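Teaching Urik to Put Things Away
Final project report, December 19, 2018
Cheuk-hei Chiang (with Meirion Price, who did the other half of everything)

So our project was supposed to be about grasp planning, and by the end of September it was about teleoperation, and I'm still pretty happy about how that went! Our advisor, Ginette Brunet, told us the planner would eat the whole term and suggested we try showing the robot the task ourselves first. We never went back to the planner.

Urik is our simulated arm (the name is Meirion's, don't ask me). You drive it with a hand controller: move your wrist, the gripper moves, squeeze the trigger, the fingers close. Everything gets recorded while you do it, so each run gives you joint positions, gripper opening and the camera view, all on the same clock. The task is to pick up one object and put it in the yellow crate without knocking anything over.

I thought I'd be good at this because I play a lot of games. I was terrible. My first evening I spent mostly pushing the mug across the table, and Meirion had to keep hitting reset for me. The big problem is depth. You're looking at a flat screen and you have no feeling in your fingers, so you either stop too high and grab air or you drive straight into the tabletop. What helped me most was watching the shadows: when the shadow of the fingers meets the fingers, you're down. Armelle Jacquet from the lab next door taught me that one and I owe her a coffee.

We also had to slow ourselves down. Meirion drives fast and I drive in little nervous jerks, and when we trained on both our runs together the arm did something in between that was worse than either of us. We ended up agreeing on two rules: come in from straight above, and pause before you close. After that we threw out all the old recordings (painful!) and did 20 new ones per object.

The banana was the easiest by far, even lying at an angle, once you remember to turn the wrist first. The little gray block is fine too.

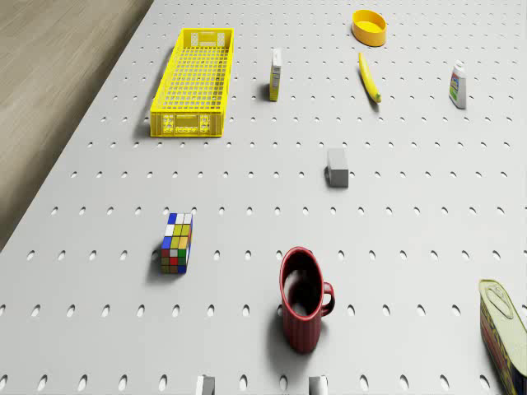
The mug is the one I'd redo if we had another month. I like to take it by the handle and Meirion likes to pinch the rim, and we never settled it, so the trained arm kind of hovers over it and can't make up its mind. The bowl has a bit of the same trouble. Eugeniusz Wysocka sat in on our demo and said we should just pick one person to record everything, and I think he's right, though I'd want it to be me.

Still to do: move the objects between runs more than we did, try the long puzzle from both ends, and clean up the recording script so the next group can use it without calling me. The runs are in the shared folder under Kisstead.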